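Corey Faulkner has glazed plates for other people's tables since he was 19. His studio is in Allport, behind the old Prastano bakery, and on the morning I visit him the kettle is on before I have taken off my coat.

"I did not want to be a potter," he tells me. "I wanted to be a cook. But in every kitchen where I worked, I was looking more at the plate than at the food."

Today he makes dinnerware for small restaurants. The biggest order of his life came last January, 3,259 pieces for a hotel in Paewai. He still speaks of it with a tired face. "I lost 81 bowls in one firing. The colour was beautiful, the glaze was crawling. I put them in the garden and went to bed."

His favourite colour is grey, and he gets it from a recipe he has been changing for many years. The clients ask often for white. He tries to persuade them - politely, he says - that white is hard on the eyes and that beetroot looks better on something darker. Most of them agree after they have eaten from both.

I ask him about the price. One dinner plate costs 47 dollars, and he knows that people compare it with the supermarket. "They are right to compare. I also have supermarket plates at home, for the kids. I only ask that they hold mine in the hand one time before they decide."

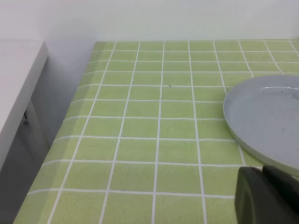 How long does one plate take, from the clay to the shelf?

"Three weeks, if the weather is dry. In winter it can be five. I can throw it in a few minutes, but then it must dry slowly under plastic, and I can't hurry this part."

He will teach a beginners' course again after the holidays, in the evenings. The places cost 60 dollars and the clay is included. Aprons he doesn't provide, and he asks everyone to cut their fingernails before the first class.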